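El cartel del collado

Valentin Strebel llegó a Kivel en el autobús de las cinco, con el trípode al hombro y una maleta pequeña. El ayuntamiento le había encargado medir otra vez el collado. El cartel decía 1.097 metros y un excursionista había escrito tres cartas diciendo que era mentira.

Le dieron la habitación de encima de la panadería. La dueña le subió sopa y una manta lila y le preguntó cuánto tardaría.

—Dos días, si no hay niebla.

Hubo niebla. Strebel pasó el miércoles en el bar, repasando sus cuadernos. Los hombres de la mesa del fondo hablaban de él sin bajar la voz. Uno contó que su padre había clavado aquel cartel. Otro dijo que en Maddocks, al otro lado, el collado tenía la misma altura desde siempre, y que a ver quién se lo explicaba a los de Maddocks.

Al día siguiente despejó y subió solo. Hizo las lecturas por la mañana, comió un bocadillo sentado en una piedra y las repitió por la tarde. Le salieron 988 metros las dos veces. Anotó la cifra, la subrayó y se quedó mirando el cartel, que tenía un lado comido por el óxido.

Cuando bajó ya era de noche. La panadera estaba fregando el suelo.

—¿Y bien?

—Es más bajo.

—¿Mucho?

—Ciento nueve metros.

Ella escurrió el trapo y lo colgó del cubo.

—Mi marido lo subía en bicicleta todos los domingos —dijo—. Siempre contaba que pasaba de los mil.

Strebel no supo qué contestar. Le dio las buenas noches y subió. Redactó el informe en la mesita, junto a la ventana. Le ocupó una página. Puso la cifra en el segundo párrafo, firmó y metió la hoja en el sobre. Después la sacó y añadió una línea en la que recomendaba conservar el cartel antiguo en algún lugar del pueblo.

Se acostó vestido. A las cuatro lo despertó el ruido del horno y ya no volvió a dormirse. 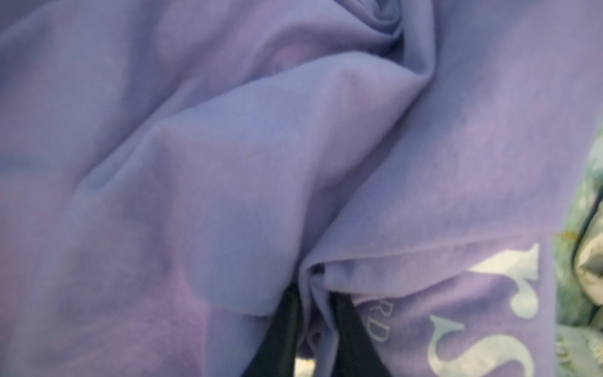 Sección: Relatos breves

El autobús salía a las siete. La panadera le había dejado una barra caliente en una bolsa de papel, al pie de la escalera. Strebel pagó la habitación y dejó el sobre en el buzón del ayuntamiento, que estaba cerrado. Desde el asiento de atrás miró el collado hasta la primera curva. Luego partió el pan.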